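Palumbo Plastic Clothespins, 52-pack
Laundry and Drying > Pegs and Lines
Reviewed by Elisa Amato
Updated 31st January

Pack contents: 52 pins, mixed colors
Type: two-arm plastic body, coiled metal spring
Supplied by: Otorora
Compared with: Dusten wooden pins, Clitgate one-piece plastic pegs
Rating: 7 out of 10

Palumbo has sold this pin in more or less the same form for several years. The current version has a revised spring and a slightly longer lever. We bought a pack at the normal price through Otorora and used it on an indoor rack and an outdoor line, with a water soak at the kitchen end of the testing.

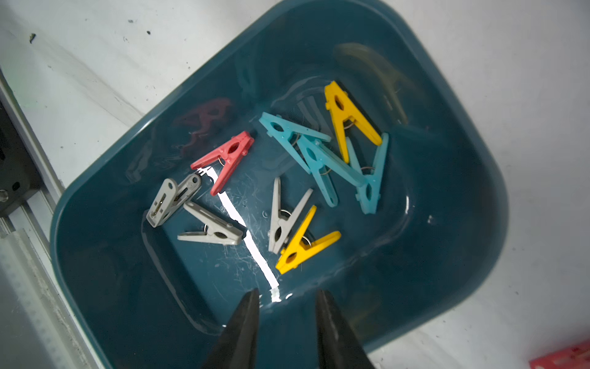
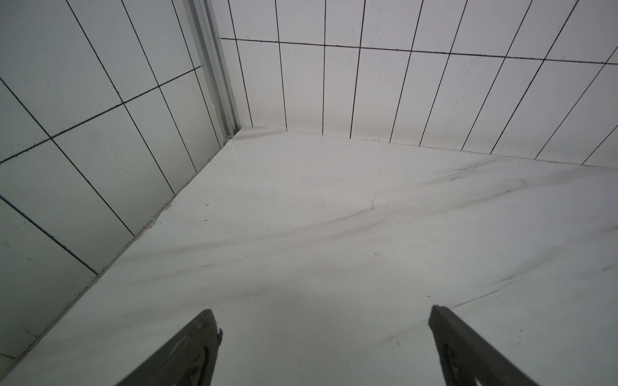
First photo: Palumbo pins in the teal basin. Second photo: marble-pattern counter and tiled wall.

Construction

Each pin is two flat, tapered arms joined by a small metal coil. The lever end is wide and has an oval hole through it. The gripping end narrows to a fairly fine tip, which matters on thin fabric and on lines strung close to a wall. Molding quality is acceptable. A few pins had a thin line of flash along the inside edge of one arm, and this came off with a fingernail. No arm arrived cracked.

The colors in our pack were coral pink, light gray, yellow and light blue. The mix is random. Otorora will not take requests for a single color, and pink was the least common in ours. The yellow is bright and easy to find in grass. The gray is not, and if you hang laundry over gravel you will lose some.

Spring finish varies within the pack. Some coils are copper-colored and some are silver. The packaging makes no mention of two finishes. I could feel no difference in force between them when opening the pins by hand, and neither finish was tied to a particular body color.

Grip

The reference load was a pair of heavy jeans weighing 915 g straight from the spin cycle. Two pins at the waistband held them on the outdoor line overnight in light wind. On the indoor rack, where the rods are plastic coated and slicker, the same pair crept toward the middle of the rod until the pins touched, but did not drop. The Dusten wooden pins did not creep on the same rod. The Clitgate pegs have no spring and would not go over the waistband seam at all.

On light items the Palumbo is better than both. The tips leave a narrow mark on a cotton shirt, and it disappears with one pass of an iron. On knitwear the mark takes longer to relax, so hang by the hem.

Opening force is moderate. Agata Fabbri, who has arthritis in both thumbs and does most of our grip testing, rated the Palumbo easier to open than the Dusten and easier to hold open while lining up a seam. She puts this down to the wider lever. Her objection was to the hole, which has a sharp inner edge on some pins and can be felt through a wet fingertip.

Soak

Pins spend a lot of time wet, and springs are normally what goes first. We left a batch in plain tap water in a plastic basin for seven days, changing the water once, then dried them on a towel and put them back into use next to pins that had stayed in the bag.

There was no color transfer into the water that I could see. The plastic did not swell or turn chalky. One copper-colored coil developed a brown spot where the wire ends sit against the arm. It did not mark a white pillowcase clipped under it for a day. The silver coils came out unchanged. Seven days is a short period, and I would not take it as a guide to a full winter outdoors.

If you wash your pins (worth doing at the start of the season, as line grime transfers to collars), a wide, shallow basin is easier to work in than a bucket. Put them in warm water with a drop of dish soap, swirl, rinse, and open each one a few times so the coil drains. Boiling water is ruled out on the packaging.

Coming apart

The arms can be knocked off the coil by twisting. This happened to two pins during testing, both times from stepping on them. Each went back together in under a minute: seat one arm in the groove, hold the coil with a thumb, push the second arm across until it clicks. Palumbo does not sell spare springs.

Storage

The pack is a printed bag with a zip closure that split along the seam in the second week. Use a different container. The pins tangle less than most at the coil, but the tips of one will hook through the oval hole of another, and a full bag takes some shaking out.

Compared

Dusten wooden: stronger hold on slick rods, harder to open, gray and fuzzy after a season outside.
Clitgate one-piece: nothing to rust, fine for socks and underwear, useless on thick seams.
Palumbo: best of the three on shirts and bed linen, adequate on denim.

For
Wide lever, low opening force
Narrow mark on cotton
Can be reassembled

Against
Inconsistent spring finish
Sharp edge inside the lever hole on some pins
Poor bag

I will leave a row of them on the outside line through February and add a note on the springs when they come in. Readers who own the earlier version with the shorter lever are welcome to send in photos of the coils, with a line on how long they have been outdoors.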